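From the Sewing Room: the bag question

Those of you who came to the July meeting will remember that we agreed, after a discussion longer than the one about the roof, that the guild would make a bag. One pattern, made by everybody, to be sold on the Merkton stall and to carry our own things home in. I said at the time that it would be simple. I have been reminded of this remark by several of you, and by Denise Dunmore twice in the same afternoon.

The trouble with a tote bag is that everyone already owns one and everyone has opinions about it. Shirley Oakley wants handles long enough to go over a winter coat. Shirley Nuttall wants handles short enough that the bag doesn't bang against her knees on the Whitlock steps. They have been very polite to each other about it, and I have started sitting at the far end of the table.

On cloth we did better. Canvas won, as it was always going to, once Lorraine Goodall had passed round her sample of the quilting cotton after a single trip out with potatoes in it. We have bought a bolt of natural canvas from Likness, who gave us a fair price and threw in the end of a roll of webbing in a colour they call moss. Please wash and press your piece before you cut it. I didn't with my first one, and it now fits a paperback, if the paperback is slim.

A word on needles. Canvas folded over webbing and folded again makes a seam that the Girnemeo machines will look at and decline. Use a size 100 jeans needle, go slowly, and turn the wheel by hand over the thick part. If you hear a bang, stop. Nigel Lightfoot heard three bangs and carried on, and we are now waiting for a part.

Straps, then. The pattern has them stitched down flat to the body of the bag well below the top edge, with a box and a cross in it. Several people have asked if the cross is really needed. It is. We had one bag last year with the box only, and the tins went all over the car park at Whitlock. Ends can be square or rounded. Square is easier. Rounded looks as though you know what you're doing, and will take you most of an evening.

If you fancy something beyond the plain version, you can mix your materials: cream canvas with olive green straps is a combination I'd happily be seen with, and a section in something suede-like in grey, with a line of white stitching, smartens it up no end. White thread on grey does show every wobble, so practise on a scrap first, or tell people it was done freehand. 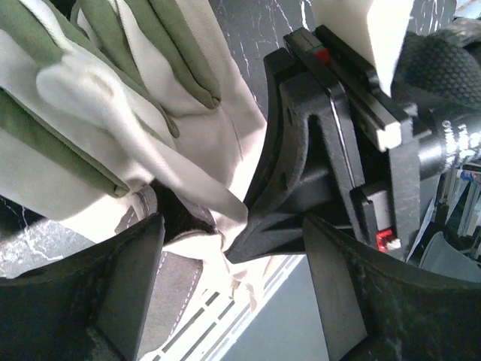 Page last changed: 19/10/2024

Finished bags should come to me or to Denise by the next meeting, pressed if you can manage it. Canvas creases the moment you fold it and nothing will persuade it otherwise, so don't lose sleep. No linings this time, please. We tried to cost a lining and Lorraine had to go and make tea.

Spare webbing is in the blue crate under the cutting table, along with 2 packets of jeans needles. Please sign for the needles. The handle length remains undecided, and both Shirleys have asked me to put that in writing.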